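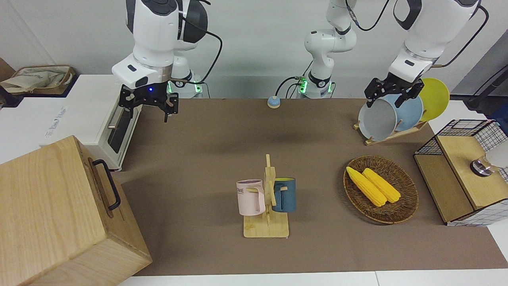 Jornodeck countertop set: dish rack, mug tree and woven basket

Bought from Bhardwaj in February, delivered to Sestport in one box. Price paid was 174 for the lot. I have used it daily for 20 days.

The rack is light wood with notched supports. Three plates stand in it with clear space between the rims, and I can lift the back one out without touching the others. Bowls are less successful, as the notches are too shallow to hold a deep foot. The joints were tight on arrival and have stayed tight.

The mug tree has a flat square base and a single post. Two mugs hung on it leave the base level. A heavy mug on one side only makes it lean slightly on a soft mat.

The cabinet is sold separately. It is pale wood with a black bar handle on two posts, and the drawer on mine runs straight when pulled from either end. 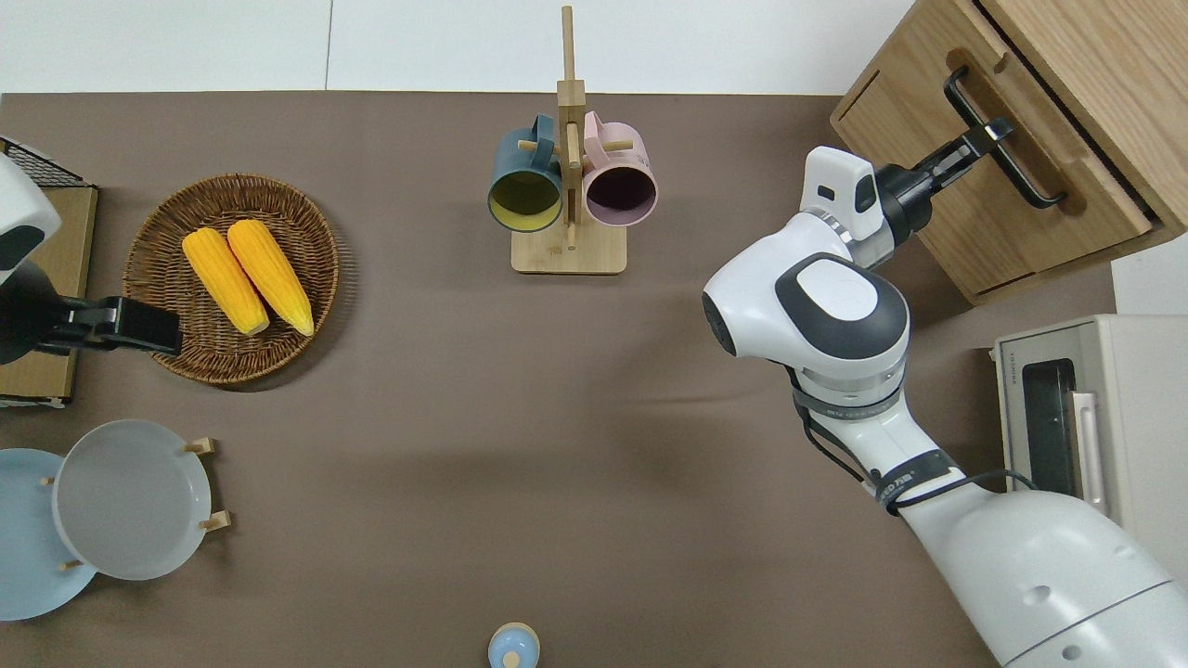 Zlatko Vlachou wrote in to disagree about the drawer: his sticks in damp weather, and candle wax on the runners cured it for a week at most.

Mine has not stuck so far. The basket is shallow and suits corn or bread. Crumbs lodge in the weave and need a stiff brush.
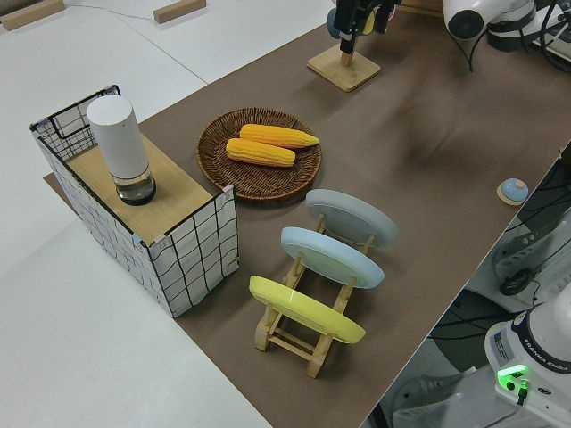 Rack with three plates, and corn in the woven tray.

Rack and tree: recommended. Basket: optional.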